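Session 5 — Buying in a kitchen arm: reading the Skakeck offer

Notes to go with Ladan Ebrahimi's slides. Bring the price sheet, we'll be writing on it.

## Where we got to

Last time: what an arm can do on a bench. Now the harder question — what you get when you pay for one as a service, in someone's home. Case is the Skakeck home kitchen package. Two tiers, Filip (arm and setup only) and Komik (same arm, plus monthly visits and remote help). Same hardware in both, so don't waste time comparing specs between teh two.

Price for Filip: £2,494 for the first term. Komik adds £123 a month. Work out the yearly difference yourselves before looking at the brochure's table, then see if you agree with it. Last year half the group didn't.

## What the room does to the arm

Brochure floor plans are big, square and bare. Endbridge kitchens are not. Things to check on a site visit:

- reach to the back wall AND what the upper part of the arm passes in front of on the way
- small items at the wall — jars on narrow shelves are the usual test
- cables at the wrist, where do they go when the gripper points down
- pans and bowls left out on the hob
- window, blinds, glare on shiny metal (steel and glass both bad)
- sockets, and who pays if a new one is needed

Look at the cable point with the spice rack in mind. Long arm in from the right, gripper down by the lower shelf, and the black cables looping across the front of the rack. Small glass jars behind them. Then the kettle and the nested bowls on the stove underneath. Mark on your copy every place you'd want clearance written into the contract.

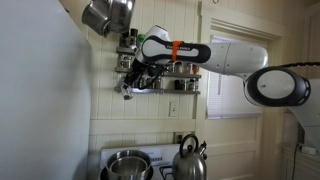 ## Reading the service terms

Clause 5 is the one that matters. "Ordinary kitchen use" is not defined anywhere in the document. Ask for a list of tasks. If they won't give a list, ask for a list of what is excluded — Elsie Treloar's tip from her purchasing days, and it gets you further than arguing over wording.

Trial: 100 attempts at one agreed task, in your kitchen, with your jars. Not theirs. Agree beforehand what counts as a fail:

1. dropped item
2. right item, wrong place
3. item beside it knocked
4. a person had to step in

No. 4 is often left out of supplier figures. Get it in writing.

Breakages: supplier covers the arm, customer covers the crockery. Read that again. Komik has a small allowance for damaged goods, Filip has nothing. For a household with old glassware this could decide the tier by itself.

Leaving early: collection is free after the first term, charged before it. Making good the wall and floor isn't mentioned. Assume it's yours to pay untill they say otherwise.

## For next session

One page, no more. Pick a tier for the household in the case sheet, or turn both down. Give your trial task, your fail rules and the one clause you'd insist on changing. Costs in a table please, not buried in a paragraph.

Reading: service terms, all of it, plus the August price update (pinned on the module page). Ladan has spare printed copies, ask at the end.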